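Arnen Adds 1,280 Backlist Titles to Brimance Reading Line

Paperback and e-book editions of out-of-print road novels and travel memoirs return to stores from September

Arnen, the independent publisher of reissued fiction and literary nonfiction, today announced that it has acquired the backlist of Delaunay and will bring the titles into its Brimance line. The agreement covers 1,280 works, most of them first published in paperback and unavailable in any format at present.

The first group ships in September. It consists of road novels, travel memoirs and collected magazine journalism, each reset from the earliest printed edition on file. Where a later edition contains changes made by the author, those changes are listed in a note at the back of the book - the main text is left as first printed.

Brimance editions are printed on uncoated stock in a single trim size. Each initial printing is set at roughly 3,000 copies per title, with reprints scheduled according to orders from stores and libraries. E-book files are released on the same day as the paperback and carry matching page references, so that classes and reading groups can use either format.

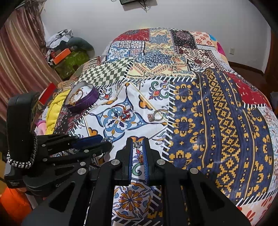

Tider, which distributes the line to independent bookstores, said that its accounts had been asking for the Delaunay travel list for several seasons and that used copies were no longer a dependable source. Tider also said it would accept mixed cartons for the first group, with a minimum of 3 copies per title.

Illustrations that appeared in the original editions will be retained if usable film or a clean printed copy can be located. Cover art is new throughout. Introductions have been commissioned for selected titles only and are placed after the text.

Rights in the acquired works are held for print and electronic formats in English. Audio rights are excluded from the agreement and remain with the authors or their estates. Translation inquiries should be sent to the Arnen rights desk.

Advance reading copies are available to reviewers and librarians on request. Please state the preferred format and a delivery address - requests are limited to 2 titles per reader.

About Arnen
Arnen publishes fiction, memoir and reportage in paperback and electronic editions. Brimance is its line for reissued works.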